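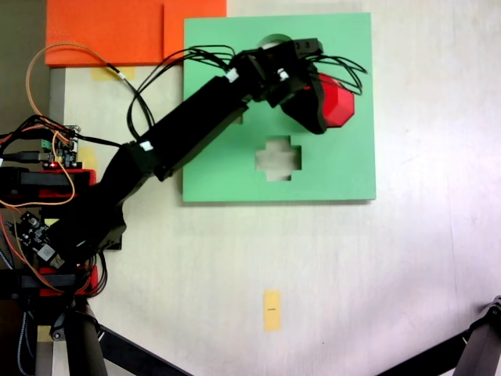 Jara Toy Library – minutes, Monday, 7 pm

1. Shape sorters
Everyone loves the mint-green board! The red block is a lovely bright colour and easy to spot across the table. Agreed to put the board in the toddler catalogue under "Puzzles and sorting".

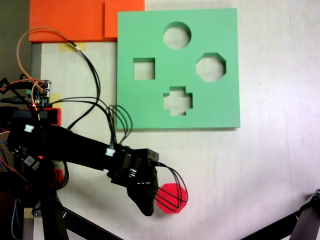

Green sorting board with its four holes, red eight-sided block and orange foam blocks.

2. Foam blocks
Keen to have more of these – great for building. Quote from Zimix to come to the next meeting.

3. Budget
$320 approved for new puzzles, $200 for storage tubs. Balance after both is $1,022.

Meeting closed 8.10 pm.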